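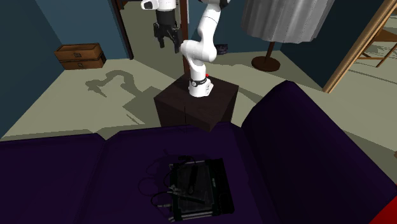 5 min read

Home Reports Methods Data Contact

Placement Length and Task Continuity in a Small Volunteer-Sending Program

1. Background

This report covers one term of work on placement records from Balero, a student-run sending program that matches undergraduates with host groups abroad. Balero does not run projects of its own. It recruits students, collects a fee, holds a training day, and passes each student to a host. The two hosts in this study are the Pramska learning center, which offers after-school tutoring, and the Dương water office, which keeps records on household filters and tests samples.

The question was narrow: does the length of a placement affect whether the work a student starts is carried on by the next student or by local staff? Most program reports give the number of students sent and hours served. Neither figure says much about what is left behind when a student goes home.

2. Data

Three sources were used.

The first was the placement log kept by Balero. Each row is one work entry made by a student on placement, with a task code, the hours spent, and a short note. After duplicate rows were removed, 3,402 entries remained. Entries with no task code were kept in the hour totals but left out of the continuity analysis.

The second was the handover sheet that students are asked to fill out in their last week. The sheet has changed twice. The older form has one open box. The newer form asks for open tasks, file locations, and the name of a local contact. The two forms were coded separately and then merged on the fields they share.

The third was a set of written replies from staff at both hosts. The questions were sent by email in September. Pramska replied through a shared office account, so it is not known how many people contributed.

3. Method

A task was treated as continued if the same task code appeared at the same host within 30 days after the student who opened it had left. The entry could come from another student or be confirmed by staff. A task marked finished on the handover sheet was removed from the pool, because it had nothing to continue.

Placements were split into short and long at five weeks. This cutoff follows Balero's own fee schedule and was not chosen from the data. A placement of exactly five weeks was counted as short.

Pumness, the spreadsheet tool the program uses for scheduling, exports start and end dates in local time at the host. These were converted to a single time zone before matching. A first run without the conversion placed several handovers after the next student had already arrived.

4. Results

Tasks opened during long placements were continued more often than tasks opened during short ones at both hosts. The gap was wider at Dương. Water testing there follows a fixed list of households, and a student who stays long enough to complete one full round leaves a record the next person can use. A partial round is usually started over.

At Pramska the pattern was weaker. Tutoring groups are set by the center at the start of the school term, and students join groups that already exist. Work opened by students outside that structure, such as reading clubs and posters, mostly stopped when they left, whatever the length of stay.

The handover sheet mattered at both sites. Tasks with a named local contact were continued more often than tasks without one, including among short placements. The newer form came into use at the same time as a longer training day, so the two effects cannot be separated here.

5. Costs

Each student pays a program fee of $3,000, excluding airfare. The fee is the same for both hosts. The records supplied did not show how much reaches the host, and the staff replies gave different accounts of what the fee covers. Dương staff reported buying test supplies from their own budget. Pramska staff said the center receives a payment per student but did not state the amount.

6. Limits

The log is filled out by students, and some enter several days of work at once. Task codes are broad. "Teaching support" covers both leading a group and setting up a room. Continuity is also not the same as value, and a task may be carried on simply because it is on the list. No families served by either host were contacted, as the project did not have approval for that.

7. Recommendations

Balero should require the newer handover sheet for all placements and hold the final certificate until it is received. Short placements at Dương should be offered only when two students can be scheduled back to back with at least one shared day. Task codes should be reviewed with host staff before the next intake, and the split of the program fee should be printed on the application form.

The cleaned log and the coding guide have been filed with the course office. The staff replies are held separately and are not included.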